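Lendbridge Opens Produce Sorting and Packing Tables for the Season

The Lendbridge community hall has reopened its produce tables, where donated fruit and vegetables are sorted and packed into small boxes for local households. 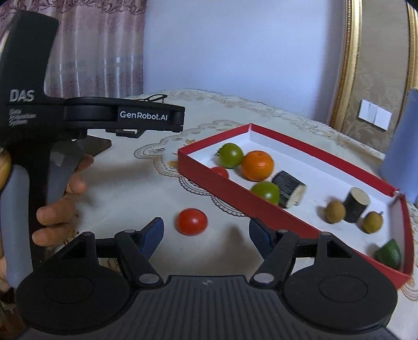

Mixed boxes return

Tomatoes and mandarins are among the items going into this season's boxes. Red cherry tomatoes and green tomatoes may share a box, as they did last year, and households that prefer ripe fruit only are asked to say so when they register. Green tomatoes are supplied with a short printed note on ripening them at home, prepared by the hall's kitchen staff.

The program is run by the Najafi Foundation together with Plirkeo, a regional food distribution service that collects surplus produce from growers and small shops. The partners delivered 356 boxes last season and have set a target of 400 for the current one, which began in April. Registration is open to all households in the Lendbridge district, with no income requirement.

"Most of the people who come to us want a modest quantity of fresh food that they will finish within a few days," said Birutė Ķēniņš, program manager at the Najafi Foundation. "A smaller box with some variety in it suits them better than a large bag of one thing. We heard that repeatedly in last year's survey, and the contents have been planned accordingly."

Handling and packing

Under the revised packing guidelines, each item is to be checked by hand before it is placed in a box. Firm fruit goes in first, and cherry tomatoes are added last so that they are not crushed. Split or bruised produce is set aside for the hall kitchen, where it is used in soups and sauces the same day. Boxes are not stacked until their lids are in place.

The foundation has also changed its policy on containers. Rigid boxes replace the paper bags used in earlier seasons – a change requested by residents who travel home by bus. Households are encouraged to return their boxes at the next collection. Returned boxes are wiped down and dried before they are used again.

Collection arrangements

Boxes may be collected from the side entrance of the hall between 3 and 6 p.m. on distribution days. Residents who are unable to attend in person may name another adult to collect on their behalf, provided that the front desk has been informed by noon. Home delivery remains available on the Flimier Road route and will be extended to four further streets if demand allows.

Donations of home-grown produce are welcome and may be left at the front desk during regular opening hours. Donors are asked to remove loose soil and to keep citrus separate from soft fruit. The current distribution schedule and registration forms are available at the hall and at the Lendbridge public library.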